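Slide 4 – Board grades

- Jakthorpe mill trial: 40 blanks per grade, same die, same crease depth.
- Recycled liner cracked at the fold more often than kraft. Grain direction matters more than weight.
- Say: tuck flaps fail first at the notches. Check there before the hinge.
- Mendes line figures are on the handout – don't read them out.

Slide 5 – Hinged lid, tuck flap
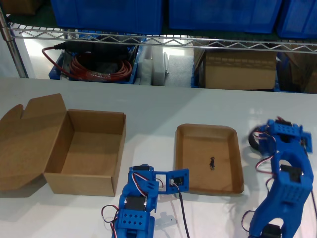 ## Slide 6 – Storage

- Keep flat stock away from outside walls.
- Questions on glue go to Negin Fallahi.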